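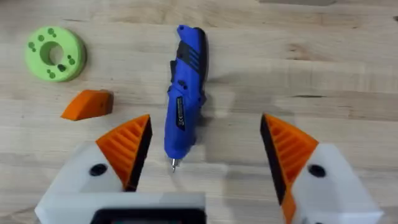
Aug 17, 2025

Budget notes before the Okdale call. Writing this on a Sunday so I don't have to do it in the ten minutes before, like in May.

The question Tainá Evangelista put to me was simple enough: what do we need to buy so the arm can do the small-tool work on the printed parts, and can we have it running by the end of the quarter. I have an answer for the first half. For the second half I have a no that I would like to be talked out of.

What is on the table now: the blue cordless rotary tool, one green ring, one loose orange wedge of the same kind as the finger pads. The idea is that the arm picks up the rotary tool, brings it to a part, and cleans up the holes in the ring face. Those holes are small and sit close together in pairs and clusters, and at the moment a person with a steady hand does them while listening to the radio. I want that person's time in the comparison, and so far it isn't in anyone's spreadsheet.

Quotes in hand

Jerneck sent a price for a second gripper, same opening as ours, with a spare set of pads. $3,000, shipping extra, lead time given as "four to six weeks subject to confirmation." I have learned to read that as eight. Their sales sheet says the grip is "suitable for power tools," and when I asked which power tools, I got the same sheet back with a different date on it.

Udel wants $962 for a tool holder that bolts in where the fingers go. The tool stays fixed and the arm stops being a gripper for as long as the holder is on. Changeover is by hand, four screws. Cheaper, dumber, and probably better at the one job. Against it: we would then need somebody or something to load the rings, and the whole pitch to Okdale was that the arm does both.

Jiang hasn't quoted. Jiang has sent a link to a video, twice. Whatever they are selling, it was very well lit.

What I don't believe yet

1. That the gripper can hold a curved, glossy tool body while the bit is under load. The pads have diagonal ribs and a black rubber strip along the inner edge, and the strip is the part that would have to do the work. The tool has its own ribbed rubber grip, but that is up near the rear end, far from the collet. Hold it there and the tip is out on a long lever. Hold it near the nose and you are squeezing a taper. Neither is what I would pick if I were designing from nothing.

2. That we need the second gripper at all. The argument for it is "so we're not stuck if one breaks." Nothing has broken. Pads wear, pads are printed, and we can print pads. I would rather spend on filament and a box of rubber strip, and put the $3,000 where it does something.

3. That the switch is a solved problem. It sits on the side of the tool, toward the back. The arm has two fingers and both of them are going to be busy. Archie Kinnear's suggestion is to switch the tool on by hand and let the arm pick it up running. I have asked him to write that down and sign it, and he has not done so. A tool with remote switching, or a corded one on a controlled outlet, would fix this, and that is a line nobody budgeted. Put it in.

4. Battery. Cordless means somebody charges it. If the arm is supposed to run through lunch, I want a measured run time with our bit, in our material, before anyone writes "unattended" in a document that goes outside the building.

Test plan, no purchases needed

Tool lying lengthwise between the open fingers, nose toward the gripper, everything switched off. Close on it at three places: nose, middle of the barrel, rear grip. Pull on the collet end with the spring scale after each one and write down where it lets go. Seven pulls per position, so 21 in all. That is an afternoon, less if the scale is where it should be.

If the middle position slips before the nose does, I will have been wrong about the taper and will say so here.

Then the same thing with a strip of tape over the label on the barrel. The label runs along the middle, right where a pad might want to land, and I don't know how it behaves against the rubber compared with the bare plastic. Cheap to find out.

Second half of the test is the ring, lying flat. Can we pick it up by the outer wall and put it down again in the same spot, close enough for a bit to find a hole? Five millimeters off is useless and one is probably useless too. If placement is bad we are buying a fixture for the ring whichever gripper we end up with, so the fixture goes into the budget as its own line and does not get hidden under "misc."

Budget as I would send it today

Udel holder: $962, yes, conditional on the pull test coming out the way I expect.
Jerneck gripper: $3,000, hold. Ask for a loaner. If they say no to a loaner, ask why.
Jiang: nothing until there is a number on paper.
Remote-switched or corded tool: need price. Archie to look.
Ring fixture: print in house, charge material only.
Pads and rubber strip: 5 spare sets, printed here. Check that the strip is still sold in the same width before promising this.
Operator time for loading: Tainá to supply. The comparison is meaningless without it and I am not sending it with a blank there again.

For the call

Okdale will ask for a date. I am going to give them the date of the pull test and leave the rest open. They will also ask whether other shops do this with a gripper and a handheld tool. Some say they do. I have asked two of them for cycle times and got adjectives.

Tainá's note in the margin of my last draft: "You said all this about the arm too." Fair. I did, and the arm is fine. It also took twice the hours in the plan to get it to fine, and those hours came out of somebody's week. I would like them in the table this time, next to the hardware, same font.

Still to do: find the spring scale. Reply to Jerneck about the loaner. Ask Udel if the holder's clamp range covers a curved body or only a straight one – their drawing shows a plain cylinder and ours isn't one.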